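Bemska cabinet

A Bemska cabinet is a type of low storage cupboard with a fall front, made mainly for bedrooms and small living rooms. The name comes from the village of Bemska, where joinery shops first made the form for sale. It is related to the blanket chest and to the writing bureau, but differs from both in having a fixed top and no internal drawers.

Construction

The carcass is made of solid pine or birch boards, joined at the corners with through dovetails. Later factory versions use veneered board with dowel joints. The back is a single thin panel held in a groove on three sides and nailed along the lower edge, so that it can be taken off for repair. Two fixed shelves divide the inside into three spaces, the lowest of them the deepest.

The front is a single flap hinged along its lower edge. Older pieces have iron strap hinges set into the base board. On most later pieces the flap is carried by a continuous brass hinge and held level by a pair of folding stays. When open it serves as a shelf, and makers usually advise against placing heavy loads on it. A turn button or a small cam lock keeps it shut.

Dimensions

The standard width is 153 cm, which was set by the length of board supplied to the early workshops. Depth varies between makers. The carcass boards are 18 mm thick in factory versions and somewhat thicker in hand-made ones. A narrow form, sold as the half Bemska, has the same height and a single shelf.

Finish

Early cabinets were limewashed or left bare and rubbed with soap. Painted examples, normally grey or dull green, are associated with the town of Dorneck, where the inner faces were also painted. Oil and wax finishes became usual once the cabinets began to be sold outside the district. Stained walnut finishes are found only on veneered pieces.

Production

The firm of Juhász made the cabinet in quantity at its Jekholm works and introduced the dowelled carcass. Its catalogue listed 187 combinations of size, finish and fitting, although many of these were made only to order. The Jekholm works later stopped making the solid wood version. Small workshops in Dorneck still produce it, generally without the lock.

See also

Blanket chest
Fall-front desk
Sideboard

This page was last edited on June 19, 2024.
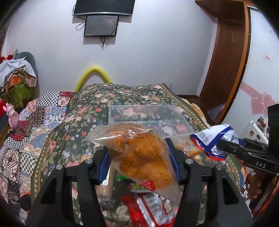
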